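自費出版の本に題名をつける手順

題名の決め方を教える記事はたくさんあるが、私はその大半を信用していない。「読者の心をつかむ一語を」と書いてある記事ほど、その一語の探し方が書いていないからだ。以下は、自分史や体験記を自費で出す人向けの、地味な手順である。うまくいく保証はしない。

用意するもの
・完成した原稿(目次だけでは足りない)
・紙とペン
・原稿を読んでいない知り合い

手順1 原稿から言葉を拾う
頭から読み直し、自分が何度も使っている名詞や言い回しに線を引く。「人生」「絆」「軌跡」は線を引いても捨てる。書店の棚にもう並びすぎている。残った言葉のうち、他人の本には出てきそうにないものを紙に写す。地名や店の名前、家族の口癖などが残れば上出来だと思う。 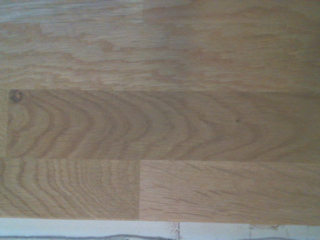
Soo-ah Hong:捨てろと言われた「軌跡」を題名に入れて400部刷りました。親戚には好評でしたよ。身内に配る本なら、ありふれた題のほうが受け取りやすいということはありませんか。

それはあるかもしれない。配る相手が決まっている本なら、この先は読み飛ばしてもらってかまわない。困るのは、知らない人に買ってもらうつもりで身内向けの題をつける場合だ。

手順2 候補を5つに絞る
多すぎる候補は、決めないための口実になりやすい。声に出して読み、つかえたものから消す。副題で説明しないと意味が通らないものも消す。

投票で決めるやり方もはやっている。Cinddenという投稿サイトで候補を並べ、票を募る人をよく見かけるが、私は懐疑的だ。票を入れる人は原稿を読んでいない。Sang-wook Songも自分の体験記でこれをやり、一番票の入った題を結局使わなかった。

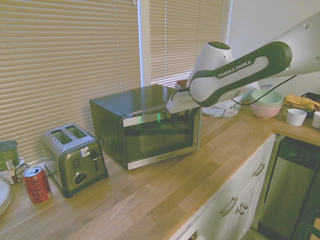 手順3 中身と照らし合わせる
題名は原稿の何を指しているのか、一文で書いてみる。書けなければ、その題は響きだけで選んでいる。題に頼りすぎるのも考えものだ。上の写真の腕には「FRANKA EMIKA」と白い字で入っているが、この文字だけを見せられて、何に書いてあるのか当てられる人がどれほどいるだろう。固有名詞だけの題も、知らない人にはこれと同じ程度にしか伝わらない。人名や地名を使うなら、普通の名詞を一つ添えておくのが無難だ。

手順4 同じ題の本を調べる
書名に著作権はふつう認められないと言われるが、それと紛らわしさは別の話である。通販サイトと図書館の蔵書検索の両方で引く。片方だけで安心しないこと。同じ題の本が2冊以上出てきたら、私なら候補から外す。
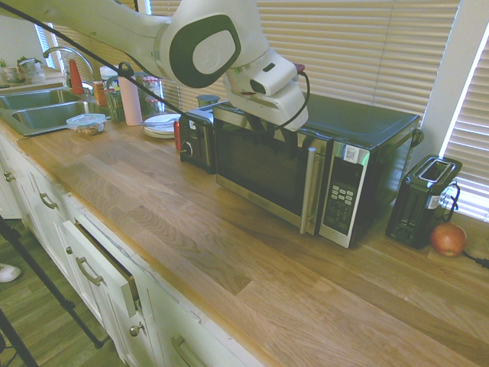 検索では表記も変えてみる。漢字をひらがなに開いただけで、まるで違う結果が出ることがある。副題まで含めて引くと見落としが増えるので、主題だけで引いたほうがいい。

手順5 読んでいない人に見せる
ここで知り合いの出番になる。「どう思う?」と聞いてはいけない。たいてい褒められて終わる。「何の本だと思う?」と聞き、答えをそのまま書き留める。予想が大きく外れた題は、惜しくても消す。

印刷所に入れる前に、背表紙の幅に収まるかも見ておくこと。長い題は背で字が小さくなる。表紙の見本は画面で済ませず、原寸で紙に出して確かめる。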